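How to test if a machine can wipe your table

Posted Dec 5, 2018 by Ziad Abou Jaoude

Many people ask me at the Undlow repair evening if a robot can already do the housework. My usual answer is that you should choose one chore, make it small, and test it. In this tutorial I explain how I test the wiping of a table. You can follow it with any arm you can borrow, or with a hand-held gripper only, if you want to learn which movements the machine must copy.

What you need

One table with a smooth top. One cotton cloth, folded in four. A small spoon of ground coffee. A bottle of water with a spray head. A sheet of paper for your notes. If you use an arm, you need also a way to stop it quickly, and please try the stop button before the first run and not after.

Step 1. Choose the table

Wood is harder than you think. The cameras which are used on cheap arms look for differences in colour, and the grain of the wood is full of such differences. In September I tried the program that comes with the Rullus arm, and it wiped the same curved line in the grain again and again, because it believed this was a stain. A plain white kitchen top did not give this problem. I advise to begin with the plain top and go to the wooden one later.

Step 2. Clear the table and take the reference picture

Take everything away, also the things you consider part of the table, such as the fruit bowl. Then hold the gripper open over the middle and take one picture from the height where the work will be done. The program will compare all later pictures with this one, so do not move the lamp afterwards.

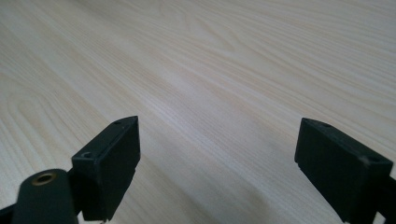
Fingers open over the bare wood. Note the soft shadow between them.

This shadow is important. It travels with the gripper, and a simple program can take it for a dirty place. If your software has a setting for shadows, put it on now. If it has not, bring a second lamp from the other side until the dark area becomes weak, and take the picture again.

Step 3. Teach the grip

Put the folded cloth flat on the table. Two straight fingers are not good at picking up something flat, and here most of my first runs ended. You can make it easier in this way: pinch the middle of the cloth with your own hand so that it stands up like a small tent, then close the fingers on the tent. When the machine can do this five times without losing the cloth, stop helping and leave the cloth flat. Expect that the results become much worse. Mine did, and they are still not what I would like.

Step 4. Teach the wipe

Spray the surface once. Move the cloth in straight lines from the far side to the near side, with each line a little over the previous one. Circles look nice but they leave the coffee in the middle. Keep the pressure light. If the fingers touch the wood through the cloth, you will hear it, and later you will also see it in the varnish.

Step 5. Measure

Put the spoon of coffee in one place and start the run. Write down if the cloth was picked up, if the coffee left the table, and where it went. Coffee on the floor counts as a failure. I know some people who count it as success, but they do not sweep my floor.

I have made 109 runs in this way. In 11 of them the machine picked up the flat cloth alone, wiped the coffee and let the cloth go at the end. All the others needed my hand somewhere, mostly at the grip.

Can machines do this chore yet?

On a plain top, with the cloth prepared and the lamp fixed, I would say almost. On a wooden table in a normal kitchen, where there is a newspaper and a cup which must be lifted first, no. My colleague Habte thinks that softer fingers will solve the grip, and he has ordered a pair from Taltska. I will repeat all the runs when they come and add the numbers to this page.

If you do the test at home, please write to me which table you used and how many runs you made.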